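4.2 Where the Onion Gets Cut: Bench Habits in Shared Kitchens
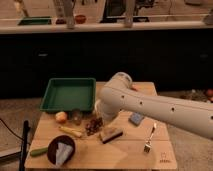
I should own up to a bias before I go any further. I grew up in a house with one good bench and five people who all wanted it, so when I started reading about how households divide up their kitchens, I was already on the side of whoever gets stuck chopping on top of the washing machine. Selvaraj Rathnayake, who did half of the interviews with me, grew up in a house with two kitchens and thinks I make too much of all this. We argued about it for most of July and I think the section is better for it.

The last section dealt with who cooks. What I want to get at now is where the cooking starts, by which I mean the spot where the first vegetable gets its skin taken off. In nearly every home we visited it was an onion, and in nearly every home there was one place for it. People didn't call it "the onion place", of course. They said "oh, just there", and pointed, and then looked a bit surprised that they'd pointed so quickly.

We ended up with 102 households in the study. Two dropped out before the second visit (one moved, one had a baby and very sensibly stopped answering my emails), so everything from here on is based on the 100 that stayed with us. Each household kept a meal diary, and between them they wrote down 1,665 meals. Some of those entries are a full page with opinions about coriander. Some say "toast". I kept the toast in, because Subbarao Chacko, who did the coding, pointed out that if we threw out the dull meals we'd be writing about dinner parties.

Here's the finding that I keep coming back to. In 63 of the households, the person who cooked most often started work somewhere other than the biggest clear surface in the room. I'd expected a handful. These were people with a decent stretch of bench who walked past it to use a corner of the table, or the lid of the chest freezer, or in one case a pull-out board that had lost its handle and had to be opened with a butter knife. When we asked why, the answers were mostly about other people. You can talk to the kids from the table. You can see who's coming up the drive. One man told us he peeled his onions at the table because his wife did the crossword there, and that if he stood at the bench he only heard about the easy clues.

Jayawardena (the pilot study, named for the street where we ran it) had led us to think that light was the main thing. We'd gone into those first few homes with a meter and a great deal of confidence, and we did find that people drifted towards windows. But the pilot was all done in daylight, which was a silly oversight on our part, and once the diaries started coming in with times on them the window effect got a lot weaker. Most weekday cooking was happening after dark. People still went to the same spot, window or no window. I've left the light readings in the appendix for anyone who'd like them — they took ages.

Storage mattered more than I'd guessed. The Pisitz coding scheme, which we borrowed from our own earlier work on pantries, gives each ingredient a "home" and a "landing". Home is where it's kept, and landing is where it first gets put down once it comes out. For spices, the two were nearly always within arm's reach of each other. Onions were another story. They lived in the laundry, under the stairs, in a bucket on the back verandah, in a stocking hung behind a door, and they travelled right across the house to land in the same old spot. Figure 3 shows an onion at its landing, on a pale wooden tabletop with a shallow green tray behind it and a small glass jar to the right.

Trays came up again and again, and I'm a little embarrassed that we hadn't put them on the interview sheet. People used them to mark out territory. In the shared house we've called Mollesen, each of the tenants had a tray, and whatever was on the tray was off limits to everyone else, including the bench underneath it. At Pretetti, which is a bigger house with older residents, there was just the one, and it belonged to whoever was cooking that night. It got handed over after breakfast with a fair bit of ceremony. Selvaraj reckons the tray was the closest thing that house had to a roster, and for once I didn't argue.

There are limits to all this. We only visited places where somebody was happy to let us in, and I'd bet that people who are cranky about their kitchens said no. We also asked about habits while standing in the room, which probably made everyone tidier than usual. And I can't say much about renters compared with owners, as our renters were nearly all in shared houses and I can't pull the two things apart. Section 4.3 picks up the question of what happens to the onion place when a household renovates.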